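How to prepare the table for two-arm practice

This page is for new members of the Orno student robotics club. It explains how we prepare the table and the two arms before a practice session with the toy box and the bin. Please read it to the end before you switch on anything. The first version was written by Dalibor Krajčí, and I have added the parts that people asked me most often in October.

What you need

The two arms with their grippers, already mounted on the base. The laptop with the Kirker program. The wooden house with the doors, and one plastic bin. You also need a second person, who stays near the stop button all the time. We do not practice alone, also not "only for one short test".

Step 1. Place the objects

Put the bin in the middle of the table, with the open side up. The wooden house goes to the left of it. Leave free space between the bin and the base, so the arms can meet there without touching anything. Things you do not use can stay at the back or at the sides.

Step 2. Look after the cables

Follow each cable with your finger from the gripper to its other end. The cable needs a loose loop at the wrist. If it is tight, the wrist will pull it when it turns, and in our first season we lost 2 connectors in this way. A long cable on the table is allowed, but you must know where it goes before you move an arm.

Step 3. Bring the arms to the meeting position

Start the Kirker program and choose slow speed. Move the left arm first and wait until it stops. Then move the right arm, until the two grippers are close to each other over the front part of the table. Stop before the fingers touch.

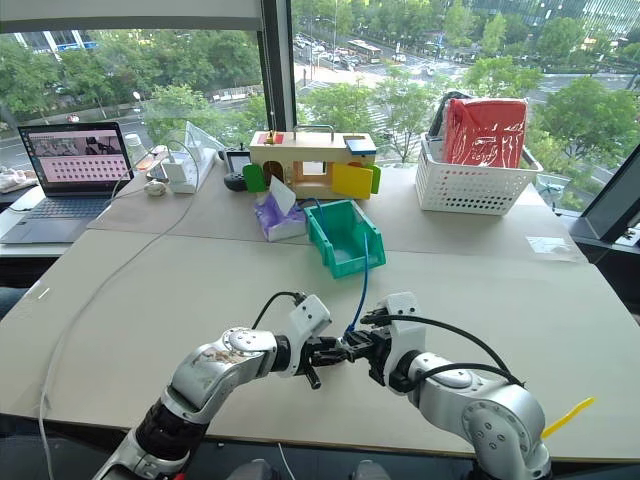

The meeting position, with the bin behind the grippers and the wooden house on the left.

Step 4. Check the position

Stand up and look from the side, because from the front it is difficult to judge the height. The fingers of both grippers should be at the same height. If one is lower, correct only that arm – do not move both together. Save the position under your own name. Please do not overwrite the one called Jirstead, which we keep for the competition.

Step 5. First exercise

Open and close each gripper 3 times without any object. After this, try to close one door of the house with the left arm. Take your time. Harsh Bhatt needed two full evenings before he could do it well, and now he teaches the others.

When you finish, move the arms back one after the other, and write in the log what you did and which position you used.

Last changed: July 2, 2023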